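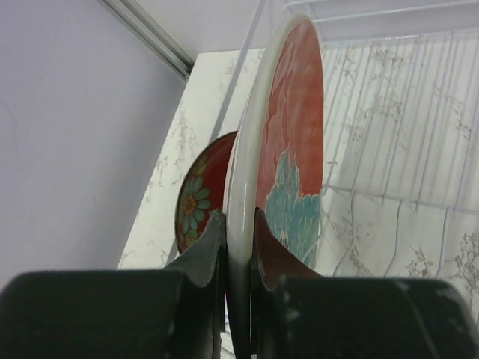 The Check-In Will Not Save You

A reader forwarded me the pitch for the Arnari Method in June, with the subject line "please tell me this is nonsense." I put it off. Then two more people asked, and one of them had already paid, so I sat down and went through the thing.

If you haven't run into it, Arnari is a program for couples built on a scheduled talk. Once a week you sit across from each other for 15 minutes, you work through a set of cards, and you each give the relationship a score. The course runs for 16 weeks. The company says it has taken 2000 couples through it and that most of them "report growth." I asked what growth meant. I got a friendly email back saying that growth looks different for everyone.

Well, yes. If growth looks different for everyone, I don't see how you could ever fail to have any.

I should say where I stand. I am not against couples talking. I've been writing this newsletter long enough to have read a lot of letters from people who quit talking years ago and only noticed when one of them started looking at apartments. What I doubt is that putting it on the calendar, with cards, fixes the reason they quit.

The pitch leans on a story you have heard before. Two people love each other, life gets busy, small resentments pile up, and all that was missing was a regular time to bring them out. I believe this describes some couples. I'd guess it describes the ones who would have been fine with a long walk and a babysitter. The letters I get are mostly from somebody else. They come from people who brought it up, more than once, in plain words, and watched it go nowhere.

Mererid Beddoe let me use her name and her experience. She and her husband did the Arnari talks all the way through. Her complaint going in was that he made decisions about money on his own and told her later. It came up in the first session. He listened, he repeated it back the way the card tells you to, and he thanked her for sharing it. It came up again in the fourth. He repeated it back again, a little more smoothly. By the end, she told me, he could state her position better than she could, and he had also bought a boat.

"I used to think he didn't understand," she wrote. "Now I know he understands it fine."

I suppose you could call that useful information. It is a hard thing to sell on a card deck, though.

What bothers me more is the scoring. Each of you writes down a number, then you turn the papers over together. The guide says the gap between your numbers is "the doorway to the conversation." Rafferty Ambrose, who did a shorter version with his girlfriend at a weekend workshop, told me he started padding his after the second round. He had put a low number the first time, and it led to a bad night and a worse morning. So he learned. He went up a bit, then up a bit more, and she was happy, and he was exactly as unhappy as before with the added job of remembering what he'd put last time.

You can say he should have been honest. I'd say so too. But if you build a ritual where the truthful answer gets punished and the pleasant one gets a hug, you shouldn't be shocked at which one people hand in. Plenty of marriages already work this way for free.

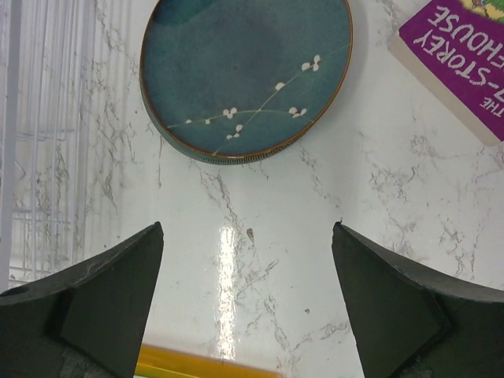
Should you refuse if your partner asks you to try a weekly check-in?

Try it for a few weeks if the request is sincere, and agree beforehand on one specific thing that is supposed to change. If that thing hasn't moved at all, stop having the meeting and start talking about why it hasn't moved.

That is my whole position, really, and the rest of this is me arguing with the brochure.

The brochure has a section on timing. You are told never to raise a problem outside the session. Save it, write it down, bring it to the table. There is sense in part of this. Nobody does their best thinking at the front door with a coat half on. But I had a long letter from Zorica Lazarević on exactly this point, and it changed my mind about how harmless the rule is. Her partner took to it with real enthusiasm. If she was upset, it could wait. If she was crying, it could wait, and she was gently reminded of what they had agreed. She found herself keeping a list on her phone of things that had hurt her, and by the time the session came she felt ridiculous reading from it, like a landlord going through the carpet stains.

He was not a monster, she was careful to add. He just liked having the rest of the week off.

I have thought about that line a good deal. A rule that says "later" always favors the person who is comfortable now. It doesn't matter how kindly it's said.

In fairness, I also heard from people who swear by it. Everett Dunleavy and his wife have kept up some form of weekly talk for years, long before anybody put a logo on it. They do it over coffee and they skip it when they feel like it. He was a little offended on behalf of the idea when I told him what I was writing. His view is that it gave him, a man who grew up in a house where feelings were handled by going out to the garage, a place to practice. I have no quarrel with any of that. I'd only point out that he has a wife who wants to hear it and he wants to tell her, and with those two things in hand you could probably get by with a notepad.

It's also true that a structure can help when both people are willing and one of them is shy, or slow to find words. Some of us need the warning. If you tell me at breakfast that you'd like to talk tonight about your mother moving in, I'll do better than if you spring it on me. That is ordinary courtesy, and it was around before the deck.

The deck, by the way, has 40 cards. I read them all. A few are decent. "What did I do this week that made your life easier?" is a fair thing to ask, and the silence that follows it may be educational. Many are the sort of thing you'd find on a tea bag. One asks what color your love is. One asks you to describe your partner "as a season," and I would pay to watch certain couples I know attempt it.

None of the cards asks, "What have I told you I would do and then not done?" I looked for it twice. It seems to me the most important question in the field, and I can see why a company that needs both of you to renew might prefer to ask about seasons.

There are rivals, of course. Skavden sells something similar with an app, so that your phone can tell you it's time to be close. I tried to find out whether it does anything the cards don't, and as far as I can tell it sends reminders. Dwayne Thibodeaux wrote to say that he and his husband muted theirs after it went off in the middle of an argument, inviting them to share a moment of gratitude. They did laugh, he says. So credit where it's due.

If you have already paid for one of these, don't feel foolish. You wanted things to be better and you did something about it, which puts you ahead of the person who wrote me to ask whether his wife would "settle down" if he ignored it. Use the good cards and throw out the rest. Drop the scores. Drop the rule about saving everything up, or at least agree that tears override it. 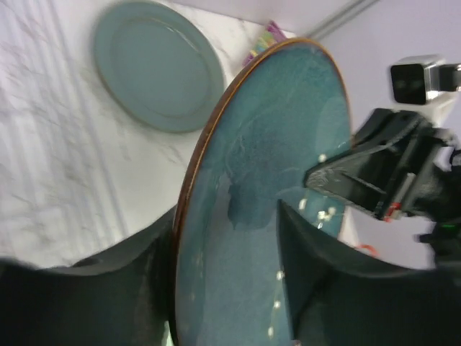

A large round plate in mottled teal, with a thin brown rim.

Then watch what happens between the talks. That is where I'd put my attention. Somebody says on the couch that they'll call the dentist, or stop checking messages in bed, or quit making that joke in front of the kids. Either it gets done or it doesn't. You do not need a card to find out. If it gets done most of the time, your relationship is probably in better shape than your score suggests. If it never gets done, and you are both getting very good at talking about it, I would worry.

And please don't use the meeting as a way to deliver news. Two separate readers told me they were left during a check-in. One of them had just finished reading her gratitude out loud. If you have decided to go, say so plainly and on its own, and leave the cards in the drawer.

A few people have asked whether I would feel differently if the program were run by a licensed counselor. Somewhat. A counselor in the room can notice when one of you is performing and the other is shrinking, and can say so. A card can't. But the counselor would still have to be willing to say it, and you would still have to go home together afterward.

I'm holding the letters page open for replies to this one, including from the people at Arnari if they'd like to tell me what growth is. Send them in by 19th August. Keep them short, tell me if I may use your name, and if you're writing about your spouse, assume your spouse subscribes. Several do.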